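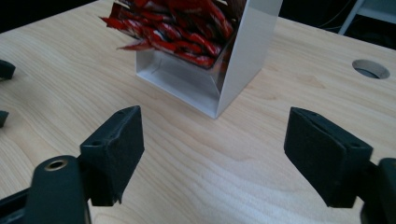

Robot Learning, handout 4
Collecting demonstrations by hand

Read before the lab. Bring the Trallow sheet with you, filled in as far as you can.

What we are after: 340 good demos of one small task. Take one red packet from the white dispenser, set it down on bare table, let go, back off. Nothing cleverer. The Jiso set from February tried three tasks at once and the policy learnt none of them properly.

What counts as one demo
Starts with fingers open, dispenser in view, no packet held. Ends with fingers open again and clear of the packet. If you forget to start from open, bin it. Don't trim the file to save it, the timestamps go wrong.

Vary things — but on purpose
Turn the box a bit between takes. Move it left, right, nearer, further. Come in from different sides. Change how the packets lie too, a heap spilling over the top is a very different grasp from a nearly empty box with two at the bottom. Blocks of 16, then change something and write down what. Last year half the sheets just said "moved box".

Keep the drop spot away from the round hole in the table top. A packet down there is a lost take and a lot of crawling about.

Speed
Slow and steady, slower than feels natural. Fast wrist turns blur the view and the tracking drifts. Pausing over the box is also bad: the model copies the pause and then sits there. See Jafarzadeh notes, section on idle frames.

Shiny wrappers
Watch for glare. Bright highlights shift as the camera moves and the depth estimate gets noisey. Leave the lights as they are for a whole block.

Failures
Keep them, seperate folder. Missed grasp, two packets at once, box dragged along. We want 100 of these for the Plernetard exercise in week 5. Label by type, one word is fine. A miss followed by a clean second try goes in as a recovery, not a failure.

Upload the same day. Check the first and last file actually open.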